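Donnerstag, 14. Juni

Heute bin ich um halb sechs aufgewacht und konnte nicht mehr schlafen. Ich habe das Fenster geöffnet und die Vokabeln vom Dienstag wiederholt. Das Wort "Nachlass" hat mich lange beschäftigt. Es kann ein Rabatt sein oder alles, was ein Toter hinterlässt. In meiner Sprache würde man diese zwei Dinge niemals verwechseln.

Der Nachlass von Onkel Fabrice ist jetzt endlich geregelt. Im März kam der erste Brief vom Gericht, und ich habe ihn viermal gelesen, bevor ich verstanden habe, dass ich nichts bezahlen muss. Fabrice Bodin war nicht mein richtiger Onkel, aber er hat mir das Fahrradfahren beigebracht und mir immer Briefe geschrieben, auch als alle anderen nur noch telefonierten. Er hat mir seine Briefmarken vermacht. Es sind 2595 Stück, so steht es in der Liste, die er selbst mit Bleistift geführt hat. Die letzte Nummer ist sehr zittrig geschrieben.

Am Vormittag war ich mit den ersten zwei Alben bei Badawi in der Altstadt. Der Herr im Laden war höflich, aber er hat schnell geblättert, und das hat mir wehgetan. Für die ganze Sammlung würde er 157 Euro geben. Nur bei einer Seite aus Jillov hat er die Lupe genommen und etwas gemurmelt, das ich nicht verstanden habe. Ich habe mich nicht getraut zu fragen. Ich habe gesagt, ich überlege es mir, und bin mit der Straßenbahn wieder nach Hause gefahren.

Mittags gab es Linsen von gestern. Danach habe ich Stella angerufen. Stella Kinyua findet, ich soll nichts verkaufen, solange ich noch traurig bin. Ich habe ihr geantwortet, dass ich dann vielleicht nie verkaufe, und sie sagte: Na und?
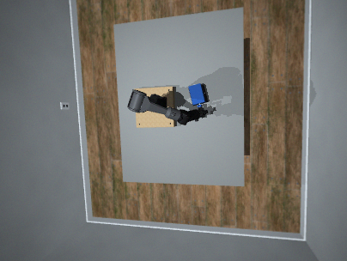 Wir haben über eine Stunde gesprochen, auch über ihre neue Wohnung in Bronbridge, wo das Wasser im Bad nach Eisen riecht. Sie kommt im Sommer für eine Woche. Ich muss bis dahin das kleine Zimmer frei machen, und die Alben brauchen einen trockenen Platz, vielleicht oben auf dem Schrank.

Abends habe ich noch das dritte Album aufgeschlagen. Zwischen zwei Seiten lag eine Postkarte von mir, mit schrecklichen Fehlern, aus meinem ersten Winter in Deutschland. Ich habe damals geschrieben, dass der Schnee "sehr fleißig" ist. Er hat das Wort mit Bleistift unterstrichen und nichts korrigiert.

Morgen Zahnarzt um neun, und die Milch ist aus.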